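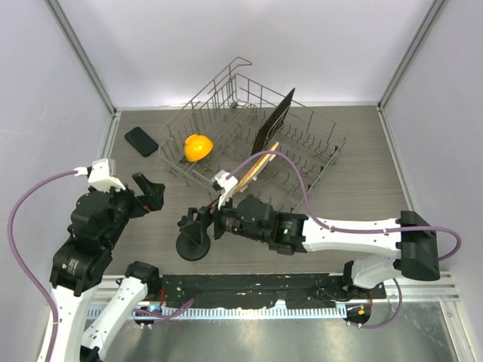
Bimanual Dish Handling: Software Work Package
Progress report to Joltus, second reporting period
Prepared by Ankit Ahuja, software lead

1. Status

The work package covers control, perception, planning and operator tooling for two arms loading and unloading a wire dish rack. Control and tooling are on schedule. Perception is one milestone behind. Planning was behind at the last report and has caught up, with one open item on arm-to-arm clearance described in section 4.

No change to the budget is requested. One change to the deliverables is requested in section 7.

2. Control

The joint controller inherited from the Evero project has been replaced. The old code ran both arms from a single process, and a stall on one side held up commands to the other. Each arm now has its own process, with a small supervisor that passes a shared clock and a stop signal to both. Either arm can be restarted while the other holds position.

Gripper commands have moved out of the motion stream and into their own channel. Under the previous arrangement a grip command could wait behind queued waypoints, and the fingers closed late. The late closures have not been seen in the logs since the change was merged.

Force limiting at the wrist is estimated from motor current. The estimate is good enough to detect that a board has met a rack wire. It is not good enough to tell a light touch on the floor from friction in the joint when the arm is near full reach. A per-joint friction model has been fitted and is under review. We do not expect it to close the gap fully at long reach, and the planner has been told to prefer closer postures for anything that ends in contact.

Work outstanding: the supervisor does not yet log the reason for a stop, only the fact of it. This is a small job and is assigned for June.

3. Perception

The object set contains bowls, trays, boards and a number of dark items with round bases. Performance differs a good deal between them.

Glossy bowls are found reliably but their pose is often wrong. Highlights on the curved surface are taken for edges and the fitted shape rotates to match them. Masking saturated pixels before the fit removed most of the gross errors. What remains is a small tilt error, which the grasp planner tolerates when the bowl is on the floor and does not always tolerate when it is on its side among the wires.

Thin flat items standing nearly on edge in the rack are the main cause of the delay. A tray or board seen from that angle presents very little surface, and the segmenter tends to merge it with the rack or with whichever board is next to it. Two remedies were tried. Training on more edge-on views helped when the items were apart and made little difference when they were close together. Taking a second view from the wrist camera before committing to a grasp helped in both cases, at the cost of an additional arm motion. The second remedy has been adopted.

Dark objects close to the black fingers remain a weak point. Once the gripper is over the object, the two cannot be separated dependably from the fixed view, and the tracker drifts on to the fingers. The tracker now freezes the object pose when the fingers come within a set distance and relies on arm kinematics until the grip is confirmed. This is a workaround. It fails if the object is nudged during the approach, and those cases are currently caught only by the grip check afterwards.

The evaluation set was relabelled this period. It holds 1,218 frames, of which 300 were withheld from all tuning. Reported results use the withheld frames only. The earlier set shared backgrounds between tuning and test data, and its scores should be disregarded when comparing with the first report.

4. Planning

The rack was previously modelled as a solid box with a hole in the top. This was safe and made many reachable slots unreachable on paper. It is now modelled as a base grid, rows of prongs and a raised section, each with its own padding. The rack may lie at any angle on the floor, and its pose is estimated at the start of each episode.

The new model increases planning time. Most of the increase was recovered by checking prongs only when the gripper or the held item is inside the rack's outer volume. Plans that stay outside it are as fast as before.

Coordination between the arms uses a reservation scheme. Each arm books the space it will sweep, and the other plans around it. The scheme is simple to reason about but conservative: when both grippers are needed near the front of the floor, one arm usually waits for the other to clear. A time-indexed version has been written, and in simulation the waiting falls considerably. It has not been enabled on the hardware. The open item is the cable on each arm. The planner treats the arm links as rigid shapes and has no representation of the cable loops over the wrist and elbow. Under the present scheme the spare clearance covers them. Under the time-indexed scheme it may not. The proposal is to add a padded volume to the wrist and elbow links and repeat the simulation runs before any hardware trial.

Objects outside the rack that are not part of the task are treated as obstacles with a fixed height. Flat dark rectangles on the floor were at first classed as trays and planned for. An "ignore and avoid" class has been added, and the operator can assign it by hand where the classifier is unsure.

5. Tooling

The replay viewer is in daily use. It shows commanded and measured joint positions, gripper state, and the perception output on one timeline. Logs written by the old controller can be imported but have no separate gripper channel.

Episode review had been done from video alone. Reviewers now tag the first fault in an episode from a fixed list, and the tags are stored with the log. Of the 551 episodes reviewed this period, 164 carry a fault tag. Edge-on items make up the largest group, followed by dark objects lost during approach. The order of work in section 6 is taken from these tags.

The calibration script now covers both wrist cameras and the fixed camera in one pass. It refuses to save a result if the two arms disagree on the position of the shared target by more than the set tolerance. This check has stopped two bad calibrations from reaching the planner.

The Drustamico message format is supported for export only. Import was dropped by agreement with Garg, whose integration team no longer needs it.

6. Plan for the next period

Review and merge the joint friction model.
Add stop reasons to the supervisor log.
Complete the perception milestone for thin items in the rack, using the two-view method.
Detect object movement during the approach, so that a frozen pose can be discarded before the fingers close.
Add padded cable volumes and rerun the time-indexed planner in simulation.
Extend the reviewer tag list to allow a second fault per episode.

The first three items are committed. The fourth depends on wrist camera latency, which is being measured now.

7. Request

The agreed deliverable for perception specifies a single fixed view. We ask that the wording be changed to permit a second view from a wrist camera where the item is thin or partly hidden. The hardware is already fitted and no additional cost arises. Cycle time for the affected items will be longer, and we propose to report it separately from the rest.

A decision before the next review meeting would allow the milestone tests to be run once, against the final wording.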